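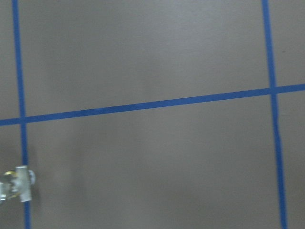
Home Workshop Tips
Home | Kitchen | Workshop | Storage | Contact

How to keep small parts in order with tape on the workbench

22 April 2023
by Ánh Khúc

When I take apart a faucet or a shower valve, the difficult moment for me is always the return trip. Taking apart is easy, the parts come to you one after another, and you put them on the bench where there is place. Two hours later you have a group of small shiny pieces and you must remember which one was first. For this I now use painter's tape. Three strips of blue tape on a gray surface are enough to make a grid, two in one direction and one across, and each part gets its own field. My lines are a little tilted and this does not disturb the work at all. I tried in the beginning to measure with a ruler, and it was time spent for nothing.

I learned this habit when I helped in a small repair shop in Lurarville, where the old bench had so many marks of paint and glue that a small washer could disappear on it. Mr. Contreras, who owned the shop, used masking tape in the beige color. I prefer blue because I see the border better in the evening.

What you need

One roll of painter's tape. The normal width is good. Very wide tape eats the space of the fields.
A flat surface, clean and dry. Matte is better than shiny, because a chrome part on a shiny top is tiring for the eyes.
A pen for writing on the tape, the kind that does not wipe off.
A cloth.

Preparing the surface

Wipe the bench first and let it dry completely. On dust the tape holds for five minutes and then the corner stands up, and your sleeve takes it away together with the parts. If somebody used oil or silicone spray there before, wash with a little dish soap and wipe a second time with clean water.

Put the long strips first. Hold the roll in one hand, press the beginning with the thumb of the other hand, and pull out the whole length before you lay it down. Do not stretch the tape, it will want to go back and the ends will lift. Then put the crossing strip over them and press well with the thumb at the places where the tapes meet.
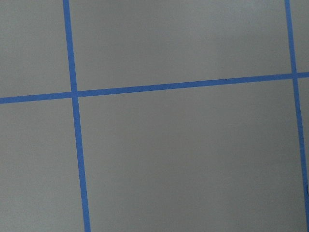

Blue tape lines on the gray surface. Where two strips cross, the tape is double.

The double places deserve a few words. A small step is made there, very thin, but a flat rubber ring can stand on it crooked and later roll away. So I put the parts in the open area of the field and leave the crossings free. If you write numbers, write them on the single tape, in the middle of one side of the field.

How big should the fields be

It depends on your work. For faucets and pipe fittings I make the fields around 6 inches wide, so my fingers can take a piece without touching the neighbor. For door locks I make them smaller. My neighbor in Erngate repairs sewing machines and he needed 14 fields for one machine. In this case I would use a second board and not squeeze everything on one.

Which order to follow

I start on the left side far from me and go to the right, as in reading. The first part which comes off goes in the first field. When I assemble again, I begin with the last field and go backwards. Screws stay in the same field with the piece they were holding – please do not make one common pile of screws, even when they look the same. In December I made this mistake with a Lonetti mixer tap, and one screw was a little longer than the others. I had to open everything again.

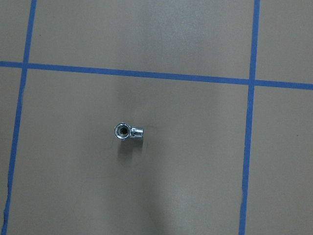
A chrome-plated pipe fitting with plenty of free space around it.

With chrome pieces I am more careful than with brass. Chrome takes small scratches from sand and metal dust, so before I put down such a fitting I pass my hand over the field. If I feel something, I wipe again. Inside threads I clean with an old toothbrush, over the trash can and not over the bench.

Removing the tape

Pull slowly, with the tape folded back almost flat on itself. When it is pulled straight up it tears more easily, mostly if it was there for many days. On a painted top I do not leave it longer than 2 weeks. If some glue stays, rub with a drop of cooking oil, wait a little, and wash with soap. Try the oil first in a corner, because raw wood will keep the stain.

For a bench that you use every day it is possible to leave the lines and change only the strip that is damaged. I lay the new piece over the same place after the old one is fully removed. Tape over old tape becomes thick and starts to collect dirt on the sides.

Related tips
Cleaning lime from a shower head
Storing sandpaper so it stays flat
Which rags to keep and which to throw away
A simple hook for the extension cord
Labels for paint cans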